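Notes pour l'exposé : entretien courant de la cellule textile à deux bras
Atelier interne Drotby, session de l'après-midi
Intervenants : Oranuch Yensuk (mécanique), Lertchai Khamphan (vision et reprise)

Diapo 1. De quoi on parle

Se présenter rapidement. Préciser que l'exposé porte sur une seule cellule, celle que nous appelons Onsri. Les autres postes ont leur propre fiche.
Onsri manipule des serviettes et des chiffons. Deux bras, une table, des caméras fixes au plafond, des paniers et des bacs. Nous avons relevé 154 arrêts depuis la mise en service en août. La plupart se règlent sans ouvrir un capot.
Dire que les questions sont bienvenues pendant l'exposé.

Diapo 2. La routine avant démarrage

Compter 30 minutes la première fois, moins ensuite.
Couper l'alimentation des bras avant de mettre les mains au-dessus de la table. Le rappeler même si tout le monde le sait.
Passer un chiffon sec sur les doigts des pinces. Les peluches s'accumulent à la base du doigt, côté articulation, et la course de fermeture finit par se réduire. Montrer le geste avec le doigt de rechange (il est dans ma sacoche).
Suivre les câbles à la main sur toute la longueur du bras. On cherche un collier desserré ou une gaine qui frotte.
Resserrage des vis de bride toutes les 344 heures de marche. Noter la valeur du compteur dans le cahier, pas seulement la date.

Diapo 3. Paniers, bacs et textiles

Lertchai prend la parole.
Le panier en fil métallique a été choisi pour ses côtés ajourés : les caméras voient une partie du contenu à travers la grille. En contrepartie, une boucle de tissu peut se prendre dans les fils. Passer la main sur le rebord et les angles avant chaque série, remplacer le panier si une soudure accroche.
Garder à portée un panier serré et un panier avec des textiles mélangés. Les réglages de prise ne se comportent pas pareil dans les deux cas.
Laisser les deux vues à l'écran le temps que la salle regarde.

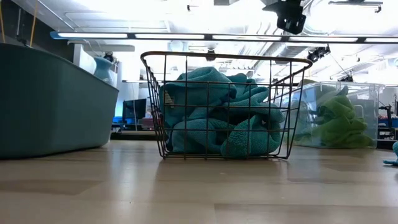 Panier rempli de serviettes microfibres bleu-vert, bac transparent derrière.

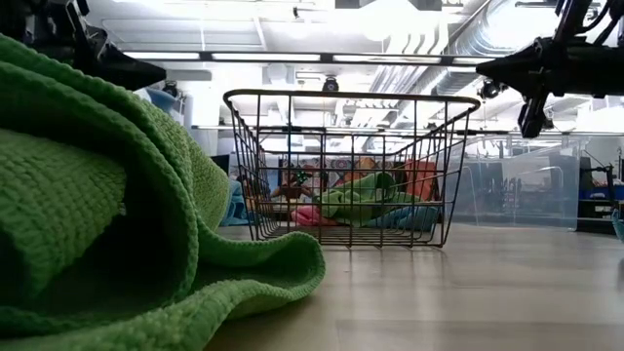
Diapo 4. Recalage de la vision

Toujours dans le même ordre : éclairage allumé, table dégagée, mire posée, puis lancement de Vadia.
Le logiciel affiche un écart par caméra. Au-dessus de 7 pixels, ne pas corriger dans les paramètres. Contrôler d'abord la fixation au plafond, puis nettoyer l'objectif, puis relancer. Dans presque tous les cas que j'ai traités, la fixation avait bougé.
Parler des bacs transparents : les reflets des luminaires sur la paroi peuvent être pris pour un bord de tissu. Tourner légèrement le bac suffit souvent. Sinon, masquer la zone dans Vadia et l'écrire dans le cahier.

Diapo 5. Quand un bras s'arrête sur effort

Oranuch reprend.
Ne pas acquitter tout de suite. Regarder où se trouve la pince et si elle tient quelque chose. Un tissu coincé entre un doigt et le bord du panier se dégage à la main, bras hors tension, en soulevant le panier vers la pince. Ne jamais tirer sur le tissu.
Si le défaut revient deux fois dans la même série, démonter les doigts et contrôler le jeu. Les patins usés partent dans la boîte Nostside pour mesure, avec l'heure et le numéro du bras.
Raconter l'histoire du patin monté à l'envers, si le temps le permet.

Diapo 6. Ce qui reste ouvert

La durée de vie des patins sur les mailles gaufrées n'est pas connue. Nous n'avons pas assez de relevés.
Le collier de câble du bras gauche sera remplacé par un modèle plus large. Pièce commandée.
Le cahier est rangé dans le tiroir sous le poste de commande. Demander à chacun de signer ses interventions.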